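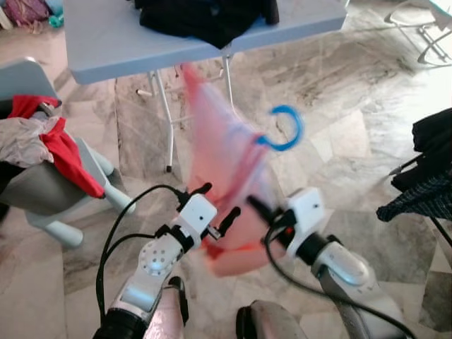 Waltraud Hämmerli wrote in to ask why her knives feel sharp right after the stone and won't cut a tomato two days later. She uses an 800 stone, counts her strokes, does both sides the same, and rinses everything at the end. Most likely the burr is still on the edge. It gets folded over on the board the first few times the knife is used, and then you are cutting with a bent strip of steel. Her letter covers most of what goes wrong at home, so this page takes it in order.

Sharpening kitchen knives on a water stone

Which stone
One stone is enough to start. An 800 or a 1000 will do nearly everything a kitchen knife needs. The 800 is a little quicker on a blade that has been let go, and the 1000 leaves a finer edge. Buy one and learn it. A coarse stone is only for chips, and you can borrow one for that.

Soaking
Check what kind you have. Soaking stones go in a bowl of water until the bubbles stop. Splash-and-go stones only need water on top, and some of them will crack if you leave them sitting in a bowl. If the box is gone and you don't know, put a few drops on the dry surface. If they disappear right away, soak it.

Keep a cup of water next to you while you work. The gray mud that builds up is doing part of the cutting, so leave it there. Add water when the blade starts to drag.

Setting up
Put a damp dish towel flat under the stone. Wring it out well first or it slides. The stone should sit a bit below elbow height. Kitchen counters are too high for a lot of people, and a kitchen table often works better.

The angle
Don't buy a clip-on guide until you've tried without one. Color the edge with a black marker, both sides, and take a few light strokes. If the ink is gone only at the very edge, you are too steep. If it is gone only up on the shoulder and the edge is still black, you are too flat. Adjust and color it again. After a few knives your hands remember.

The burr
Work one side from heel to tip until you can feel a burr along the whole length on the other side. Feel for it by drawing your thumb away from the edge, across the blade, never along it. It is a faint roughness, like a thread. The tip is usually the last place it shows up, and the heel is where people skip. Do not stop when you have it on half the blade.

Then turn the knife over and do the same. Forget about counting strokes. One side can take twice as long as the other, depending on who sharpened it last.

Getting the burr off
This is the step Waltraud is missing. Once both sides are done, go to very light strokes, one side and then the other, edge leading, with little more than the weight of the knife. Do this until you can't feel the burr on either side. Finish with a few passes on a strip of leather or a folded sheet of newspaper laid on the stone, edge trailing this time.

Cut a piece of printer paper from heel to tip. If it catches at one spot, there is still burr at that spot — go back for a few more light strokes there.

Keeping the stone flat
Stones wear hollow in the middle. Draw a pencil grid on the surface and rub it on wet-and-dry paper taped to a piece of glass or a flat tile. When the grid is gone the stone is flat. I do mine after every fourth knife or so, and it takes 4 minutes at most if you don't let it go.

Use the whole stone, too. Everyone favors the middle.

Drying and storage
Rinse the stone and stand it on its long side somewhere airy. Not on a radiator, not in the sun, and not back in the plastic box while it is damp. A stone that freezes with water in it will split, so bring it in from the garage before winter.

Knives to leave alone
Bread knives and anything else with teeth. Ceramic blades. Cheap knives are fine to practice on, but very soft steel makes a burr that never quite comes off, and that can be discouraging if it is your first try. Practice on a middling chef's knife you use every day.

Between sharpenings
A steel straightens the edge and takes off very little metal. A few light strokes before cooking is plenty. Glass cutting boards, plates and the dishwasher undo it all fast. So does scraping chopped onion off the board with the edge — turn the knife over and use the spine.

Gareth Entwistle asked about scissors. Those are done on one face only, and I'll put them on a separate page with the garden shears.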